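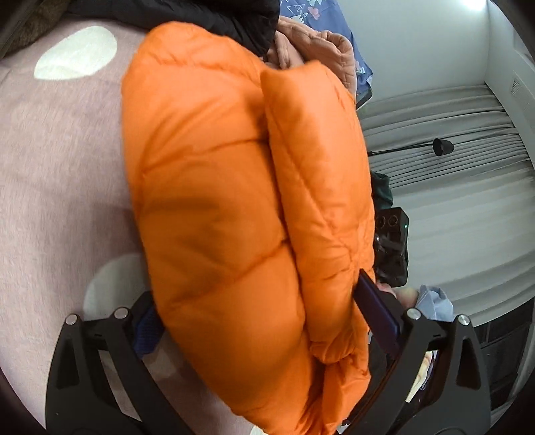
VIVTHORPE, 2022-12-24. Folding clothes remains one of the hardest household jobs to hand over to a machine, according to results released this week by Grundach, a company that has spent the year testing robot arms on laundry and other home chores.

Grundach said its arms made 2,686 attempts at folding and putting away garments between the start of the trial and the end of October. T-shirts and hand towels gave the least trouble. Quilted down jackets gave the most, and the company listed them as unsolved.

Puffy clothing is difficult for a two-fingered gripper. The filling shifts when it is squeezed, the nylon shell slides, and a jacket that has been rolled into a bundle starts to open again when the fingers let go. A person corrects for this with a palm or a forearm. The arms in the trial had neither.

The company had hoped to reach 3,000 attempts by the end of the year but stopped early to replace worn finger pads. It plans to start again with a softer pad and a slower closing speed.

Much of the current work depends on recordings of people doing the same chores by hand or with hand-held grippers. Grundach said it now has 1,000 recordings of outerwear being folded, rolled and packed, made in ordinary bedrooms with rugs, curtains and other clothes lying nearby. Earlier recordings were made on a bare table, and arms trained on them did poorly in furnished rooms.

Shops have seen similar limits. Vundon, a clothing chain with 42 stores, tried an arm for restocking shelves at its Vivthorpe branch this fall. Staff kept it on boxed shoes and went back to folding sweaters and coats themselves. The chain said it would look at the machines again next year.

Grundach has not set a date or a price for a home version. The next round of tests will cover coats, bedding and fitted sheets.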